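**Splicing a PVC belt yourself vs. paying for it**

**tavus_hill**
Our packing line belt let go at the joint in September. The lacing pulled out on one side. Wuveck quoted $381 for a service call and a new splice, not counting travel. A complete new belt from them is $1342. Has anyone here done their own lacing on a thin PVC belt? It runs light cartons, one shift.

**grindstone40**
I've done it plenty of times. Square the ends, cut them clean, press the lacing in, slide the pin through. The squaring is where people go wrong. If the cut is off even a little, the belt walks to one side and you chase the tracking for a week.

**Edvin Tveit**
I'd pay for the splice. We laced ours in house for years and it always tore out again at the same spot. An endless heat-welded joint lasted much longer and it runs quieter over the end rollers.

**grindstone40**
Depends on the roller diameter. Small rollers need small lacing. If yours tore out in the same spot every time, I'd guess the lacing was too big for the pulley.

**Edvin Tveit**
It was the size the supplier told us to use. I still say welded for cartons.

**okabe_r**
Welded is fine until you have to get the belt off. On our frames that means pulling the whole side rail. With lacing you pull the pin and it's off – 40 minutes including the sweep underneath.

Ours is dark green with a matte top. It has picked up a few scuffs.
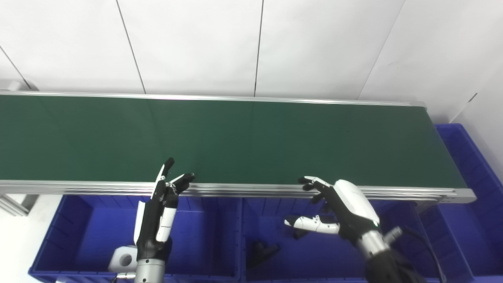 **tavus_hill**
Do you need to loosen the take-up before pressing in new lacing?

**okabe_r**
Back it off all the way on both sides, and count the turns so you can put it back where it was.

**grindstone40**
Mark the bolts with a paint pen too. I lose count.

**tavus_hill**
OK, I ordered a lacing kit from Cimero. If it tears out by spring I'll call Wuveck for the weld.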